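Why Do Some Towns Have Crooked Streets?
A Street Grid Study of Uvatbridge and Wusovden
Final project report, Introduction to Geography

Where the idea came from

Our group lives in two towns that are right next to each other and feel completely different to walk through. In Uvatbridge you can stand at one corner and see all the way to the grain elevator. In Wusovden you can't see past the next bend, and visitors get lost there all the time. We wanted to find out why, and we had so much fun with this that we ended up walking a lot more streets than the assignment called for!

Our question was: does a grid of straight streets make walking trips shorter, or does it only make them easier to remember?

What we read first

The library in Uvatbridge has the original plat map, and it's gorgeous. The surveyors laid the town out in square blocks before there was a single house on it, and they ran the lines straight over a creek as if the creek weren't there. Pryor Street still has a dip where the creek goes under it. Wusovden was never laid out at all. It started as farm lanes that followed the edges of fields, and the lanes got paved one by one. The old field edges still show up as property lines, which we thought was the best discovery of the whole project.

How we measured

We picked 60 pairs of places, half in each town, such as a house and the nearest grocery store, or a bus stop and a school. For each pair we measured the straight-line distance on the map and then the shortest route on foot. Dividing the second by the first gives the detour number. A detour number of 1 would mean you could walk straight there through people's yards.

We also asked 55 students to draw a map of their own neighborhood from memory in 4 minutes. We started this part in September, and the maps are wonderful (one has every dog on the block marked).

What we found

The grid town did not win by as much as we expected. Going diagonally across a grid means walking two sides of a triangle over and over, so some Uvatbridge trips had big detours. Wusovden's lanes sometimes cut right across at an angle and saved a lot of steps. But the worst trips of all were in Wusovden, where a dead end can send you back almost to where you started.

The memory maps were much clearer. Students from Uvatbridge got their corners in the right order nearly every time. Students from Wusovden drew landmarks first and squeezed the streets in between them.

Tape strips crossing on a tabletop make squares, the same basic idea as the Uvatbridge plat.

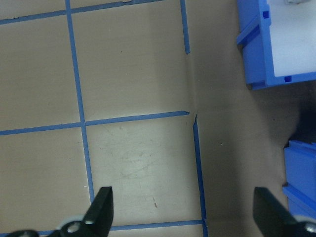

What we would do differently

We would measure walking time as well as distance. There is a hill in Wusovden that our numbers completely ignore, and our legs did not. We would also ask adults to draw maps, especially people who drive everywhere, and add a third town with both kinds of streets. The new part of Uvatbridge past Skilteo Park might work, with its loops and cul-de-sacs hooked onto the old grid.

Sources

Uvatbridge plat map, town library, local history room
Wusovden property maps, county records office
Our own walking notes and the student memory maps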